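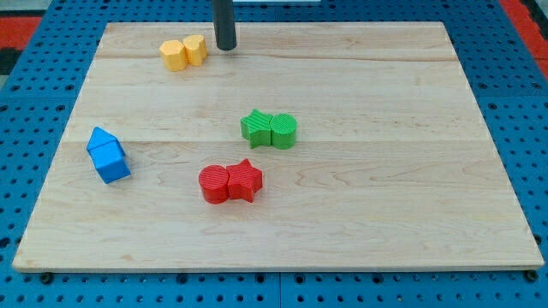

Shape blocks sorted by color on a maple board, Pumach workshop, Stilesdale.

The Pumach open day is held twice a year, in March and again in early summer. I missed the spring one and drove out to Stilesdale for the second. Parking is behind the building, off Skiditz Road, and the sign is easy to pass. Admission was $2, paid at the door, and they had change.

Pumach makes sorting and matching sets for preschools and therapy rooms. The tour starts in the wood shop, where the boards are cut, glued and sanded. Ours took 30 minutes and most of that was spent on edges. The near edge of each board gets a small bevel and the corners are rounded over. Rūta Zariņš, who led our group, passed two sanded offcuts around and asked which one had been oiled. Most of us guessed wrong.

The second room was the one I had come for. The blocks are 3D printed, and the fine ridges from printing are left on. I asked whether customers complain about them. Zariņš said a few do, but the teachers she deals with like a surface that small hands can grip.

Blocks were set out in pairs on a board over blue pegboard. The red and green pairs each had a star and a cylinder, pushed up against each other. The yellow pair was standing upright farther back, one block with flat sides and the other with a lobed top like a heart. The green is very bright. The yellow is softer, closer to orange, and I preferred it.

Packing is done across the hall. The standard set goes to Awad, a school supplier, in cartons of 200 blocks, and the boards ship separately. Last year's total was 2,641 boards, according to the sheet on the wall.

There is a seconds table by the exit. I bought a board with a dark streak in it for less than half price. Coffee was free but had run out by two o'clock. The next open day is in March, and groups need to call ahead.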